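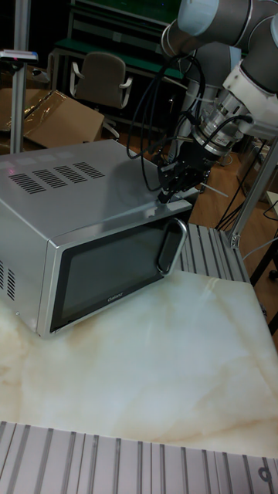
Does the door lesson need a force sensor, or can you get by without one? A reader in Bretport sent me that after the last section went up, adding that the Kairys starter pack costs 299 without a sensor and that the budget was already gone.

You can get by. I did my first month of door work with no force sensing at all, and I have the scratches on my old oven to show for it. But the Zana door kit is written with a sensor in mind, and step 6 below is a lot shorter if you have one. If you don't, use the slow version in the note after step 8. It takes longer and you'll be hovering over the stop button the whole time, but it does work!

Section 4. Teaching the arm to open an appliance door

By now you should have the arm bolted down, the gripper on, and the Zana software talking to both of them. If the status page still shows the gripper in gray letters, go back to section 3 and fix that first. I've tried to push on without it and all I got was an arm that moved beautifully and never closed its fingers.

What you need for this section

A countertop oven or microwave with a side-hinged door. Unplugged, please.
The two rubber finger pads from the small bag in the kit.
Four strips of the non-slip mat.
A couple of hours. I like to start after lunch, when I'm not in a hurry.

Getting set up

1. Pull the plug on the appliance and tuck the cord well out of the arm's reach. You won't be heating anything in this section.

2. Put the mat strips under the feet and set the appliance down at a slight angle to the arm, so the handle side is the near side. Push the top edge with your hand. If it slides, add more mat. An appliance that creeps half an inch between tries will drive you up the wall, because every saved point is then wrong by half an inch.

3. Check your cables. Move the arm by hand through the whole door swing and watch what the slack does. You want enough loop that nothing goes tight at the far end, and not so much that it catches on the handle. I got this wrong twice before I started using the Velcro ties (they're in the same bag as the pads, I just hadn't looked).

Caution: keep your free hand off the door while the arm is in hand-guide mode. The joints are easy to push and that makes it easy to forget how heavy the thing is.

4. In the Zana menu pick New Task, then Door, then Side Hinge. It asks for a speed. Type 56. The default is 117, and I think that's too quick for anybody's first door.

5. Guide the gripper to the top corner of the door on the handle side and save the point as Touch. You want the fingers close to the edge. Don't press down on the casing, just get there and stop.
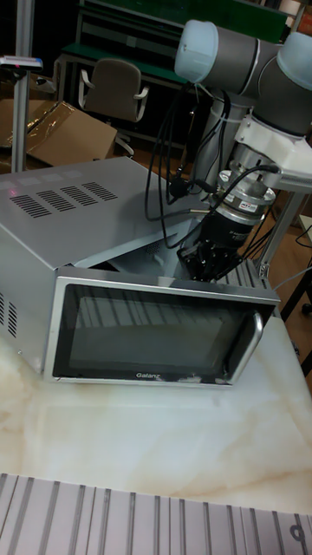 6. Now set the pull limit. With a sensor, press Zero while the fingers are touching nothing, then go back to Touch and let the software creep outward until it feels the latch. The screen shows the number climbing and then dropping when the latch lets go. Save the top number, add a little for luck, and move on. Mine came out a bit different each time I ran it, and support told me that's normal for a spring latch.

7. Guide the door through its swing slowly and save a point every few inches. The guide says four points. I use seven, and the motion is noticeably smoother.

8. Run the task once with your hand on the stop button. If the door opens and the arm parks itself, save it under a name you'll recognize later. I have one called "door new new" and I couldn't tell you what's in it.

Note for people with no sensor: skip step 6. Drop the speed to the lowest setting, save two extra points right after Touch, and run one point at a time with the Step button. Stop as soon as you hear the latch go. If the whole appliance starts to move with the door, you're pulling too far to the side, so bring the next point in closer.

Caution: don't use glass-front doors with a loose handle for this. Tighten the screws first, or pick another appliance.

If it goes wrong

The fingers slip off the edge: check that the pads are on the right way around, ribbed side in. Mine were backward for almost 149 runs.

The arm stops with a protective stop: your pull limit is too low, or you zeroed the sensor while the fingers were touching something. Redo step 6.

The door opens and swings shut again: add one more point at the end, a little past where you think it should be, and set a short pause there.

The Grandolau gripper add-on isn't covered here. Its fingers are longer, so the Touch point has to be saved again from scratch, and I've put those settings in section 7 along with the drawer task.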